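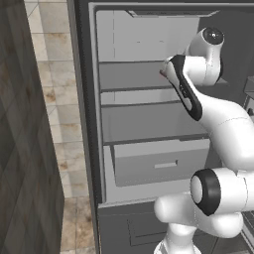

Sirnar sells its Home Arm Planner as the software you run before you buy the hardware, and I wish I had done things in that order. My arm had already been bolted to a plinth in the kitchen corner of our shared workshop for most of May when Ekene Olaniyan asked, very politely, whether I'd checked that it could reach anything. I had not. So I paid the $162 for a license, spent an evening typing in cabinet depths, and ended up with a virtual fridge, door open, and a white arm bent into an S to get its hand up to the top tray. The shelves are bare and the crisper is out a little. It is the cleanest fridge I have ever been responsible for.

The job I want done is simple: fetch a drink, put back the milk. The Planner is good at telling you how far you are from that. You place the base, drag the hand where you want it, and the software works out the joints. My first base position failed on the lower tray. My second failed on everything. The fourth got green marks all the way down, and I moved the real plinth to match, which took two people and a borrowed drill.

Measurements are where Sirnar earns its money. Door swing, shelf lips and drawer travel can all be edited, and the collision check is fussy in a way I came to appreciate. It caught an elbow strike against the fridge front that I'd have found the expensive way. The planned reach to the top tray came out at 1071 mm, and the real arm got there with a finger's width to spare.

The looks are another matter. You get tile, wood grain and a lot of gray. Myfanwy Craddock, who shares the bench and has opinions, said it looked like an apartment nobody had been allowed to rent. The parts library holds 2085 items, and a distressing share of them are faucets. I wanted a milk carton. I made one out of a box.

Complaints, in the order they annoyed me:

The undo button forgets joint limits. Set them again every time.

Exporting to the Plinley controller works, but speeds come across doubled. Check this before you stand next to the arm.

The manual covers installation twice and drawers not at all.

I also tried the free MacBrayne viewer, which opens the same files and looks nicer. It won't check collisions, so it's for showing people your kitchen.

Would I buy it again? Yes, and earlier. If you only need a bench arm to pick up screws, skip it and use a tape measure. If there's a door or a drawer in your plan, pay up. Four stars, and I'll think about the fifth when they fix undo.

Related reviews
Plinley bench controller: six months in
Usden clamp-on gripper pads
Cheap plinths and what they wobble like
MacBrayne viewer, the free version

We use cookies to remember your settings. Accept / Manage choices

Contact | Copyright, all rights reserved | Back to top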